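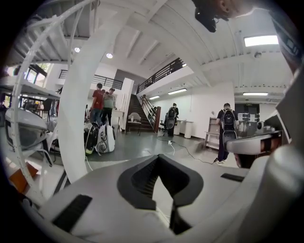
Brown wooden treads, a dark metal handrail and a mezzanine under a white corrugated ceiling.

The open stair deserves a better defense than it usually gets

By Tipene Rutherford
2019-03-20

Converted halls tend to lose their height first. A floor goes in at mid-level, the stair is pushed into a fire-rated box in the corner, and the roof that made the building worth converting is left to whoever works upstairs. I think this is a poor trade in most cases, and I would like to set out why in terms of use and maintenance, leaving taste aside as far as I can.

A mezzanine takes part of the volume and leaves the rest. The railing has vertical bars, so air and light pass through it. Daylight from a rooflight reaches the lower floor, and high windows do some of their work at both levels. Close the edge with a partition and the rooms below depend on electric light for the whole working day.

The stair is the harder argument. An open flight takes floor area in plain view, and clients resent paying for it. At Skarthorpe, where I advised on the fit-out, the owner asked for 2 desks to be placed where the bottom landing was drawn. We kept the landing. A stair that starts in the main room gets used, and people on the upper walkway can speak to people on the floor without going down. In the Lowther building the enclosed stair is correct in every dimension and almost everyone takes the elevator.

Materials matter less than the brochures suggest. Wooden steps wear at the nosing and need refinishing. A metal handrail needs its fixings checked. Both can be repaired one piece at a time, on an ordinary weekday, with the stair in service for most of it. Carpeted treads hide the wear until the whole flight has to be done.

There are fair objections. Güven Saraç, who managed Likammont for 31 months, points to noise. Corrugated metal overhead reflects sound well, and a conversation under the balcony can be followed at the far end of the hall. His remedy was absorbent panels, 152 of them, and he still had complaints. Heating is the second objection. Warm air collects at the ceiling, and the upper level runs warmer than the lower one from October onward. Slow fans help. They do not remove the difference.

Lighting is often handled badly as well. Fixtures at roof height are awkward to reach — every failed lamp means a lift or a tower — while tubes on the walls can be changed from a stepladder. I would put the general lighting low and keep the high fittings to a minimum.

Huvemora has 1,865 square feet under one roof and a plan on the table to floor over all of it. My advice was to floor over half, rail the edge and leave the stair in the open.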